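Workshop notebook - bench 2, cups and cover cloth
Saturday, February 24, 2018

Continuing from the previous page. Goal for the session: settle the cup positions for the stacking series and decide whether the teal covering stays on the bench. Noemi Esposito has asked for an answer on the covering before she orders more of it from Haver.

Cups in use are the white one and the black one from the Tromeo set. The rest of the set stays in the drawer under the scale. Both cups go down mouth up. Nominal volume is 400 ml to the brim according to the packing slip. I filled the white one at the sink and weighed the water: 425 g. Did not repeat for the black one. The slip is probably quoting a fill line that the cups do not have. For stacking it makes no difference, but correct it in the parts list.

Starting layout is black at the back left, white in front of it and a little to the right, rims close. I tried a wider gap first and went back to the close one. With the rims close, the pair can be reset by eye in a few seconds, and the wide gap needed a ruler every time.
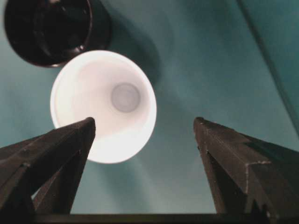
Fig. 1. White cup and black cup on the teal surface, from overhead.

Notes on the cups. The white interior tapers evenly to a small round bottom, and the bottom is easy to pick out from overhead. The black one is harder. Its finish is glossy and the rim takes a reddish-brown highlight on one side, so the highlight gets read as the edge if you are not paying attention. When measuring rim to rim, use the calipers on the black cup and do not go by eye. I lost half an hour to this in August and would like not to do it again.

Shadow from the black cup falls to the right, toward the back of the white one. I moved the lamp to the far end of the shelf and the shadow got softer but did not leave. Put the lamp back. Lamp is the Śliwiński one with the 4000 K tube. The warmer tube made the teal look gray and the white cup look yellow, and I would not use it again for anything where color has to be compared between sessions.

Covering. There is a crease running diagonally at the right side in the cup area. I do not want a cup standing on it. Keep the working area to the left of it until the covering has been pressed or replaced. Tape along the long side pulled new wrinkles into the middle, so the tape came off again. Weights at the corners are enough.

Color is not uniform either. Some of that is light and some may be the material. I checked by turning a spare offcut through a quarter turn next to the bench: the offcut changed tone slightly with direction. Worth knowing before anyone tries to match a new piece to an old one. Cut both from the same direction of the roll and mark the back.

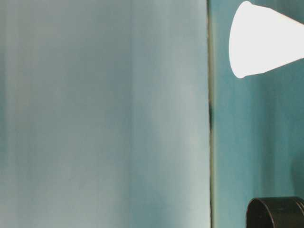 The same goes for edges. Where a pale blue-gray surface meets the teal there is a thin dark line between them, and it is not the same width all the way along. Anyone taking a distance from that line should say which side of it they used. I have been using the teal side. Earlier entries under the Plurkance heading do not say, so treat those offsets as good to a few millimeters and no better.

Reset procedure as it stands:
Smooth the covering outward from the middle with a flat hand.
Place black, then white.
Check the rim gap.
Log the run number before touching anything else.

Got through 23 resets with the close layout. Gap stayed inside tolerance on all but two, and both of those were placed white first - hence the order given in the list.

Answer for Noemi: keep the teal, order one more length, ask Haver to ship it rolled. Folded is how we got the crease.

Open: weigh the black cup filled. Fix the volume in the parts list. Find the second caliper.

Bench notebook - questions to Noemi Esposito, bench 2 | Back to top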